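Plestivent Laundry Drop FAQ

What days can I drop off?
Every day but Wednesday. Doors open at 9, last bags by 5.

Do you take bedding?
Yes. Sheets, pillows, cushions, all fine. Comforters go to our Fivetti Street shop, bigger machines there. Please empty pillowcases first, we find all sorts in them.
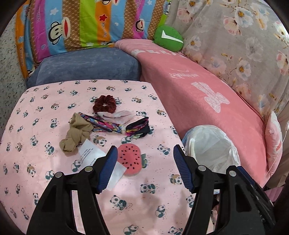
Panda-print sheet, with pillows and cushions behind.

How long does it take?
2 days. Pillows sometimes longer, they dry slow.

Lost my ticket, now what?
Bring ID and tell us what was in the bag. Or call, ext. 2303.

Can I use my own detergent?
Sure, lable the bottle. No bleach pls.

Do you iron?
Shirts only. Not sheets, sorry.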